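Markets Reporter, European Equities
Jivorum - London or Frankfurt - Full time

Jivorum is a financial news service read by brokers, fund managers and private investors. We publish a morning market report, a midday update and a closing report on every trading day, along with company news and a weekly look at the bond market. We are hiring one reporter to join the equities desk, starting in November.

What the job involves

You will write the opening report on European shares four days a week. Copy is due at 8:20 a.m. London time, so the shift starts at 6:30 a.m. and ends at 2:30 p.m. On the fifth day you will work on a longer piece agreed with the desk editor, usually on a sector or a single company.

During earnings season the desk covers results as they come out. You will be expected to read a set of accounts quickly, find the number that matters to shareholders and file a first version within 10 minutes. A fuller story follows later in the morning. Mid-cap companies make up most of the workload, and our coverage list currently has 22 of them that no other reporter on the desk follows closely. You would take over that list.

You will also speak to analysts and traders by phone. We do not run reports built only from press releases, and we do not let sources approve quotes before publication.

What we are looking for

At least 3 years of reporting on listed companies or markets, at a news agency, newspaper or trade title. Time spent on a trading or research desk can count toward this if you can show us published writing.

A working knowledge of income statements, cash flow and the main stock indexes. You should be able to explain a rights issue in two sentences.

Clean, fast copy in English. German or French is useful but not required.

Accuracy. Every correction we publish is logged, and the log is part of the yearly review.

Pay and terms

Salary depends on experience and is set out in the first interview. The contract is permanent after a six-month trial period. You get 28 days of vacation plus public holidays, a pension plan and a commuting allowance for the early shift. Staff may not trade individual shares that the desk covers, and you will need to declare your existing holdings before you start. Broad index funds are fine.

One day a week may be worked from home once the trial period is over - the early shift itself is done from the office.

How to apply

Send a resume, three published pieces and a one-page note on a European company whose shares you think are poorly covered, and what a reporter should be asking its management. Please do not send a general cover letter.

Applicants on the short list will take a paid writing test. You will be given a results statement from a company you have not chosen and asked to file a short story and a headline.

Applications go through the careers page and close at 5 p.m. London time on the last working day of the month. We reply to everyone, including those we do not invite.

Comments on this listing are open.

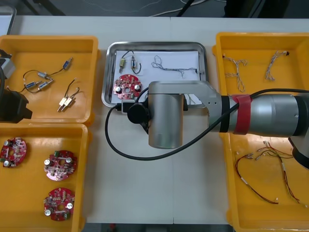

Van der Merwe: Does the ban on trading individual shares also cover a spouse's account? My last employer's rule did, and I would want to know before sending anything in. Also, is the commuting allowance paid in Frankfurt as well, or only in London?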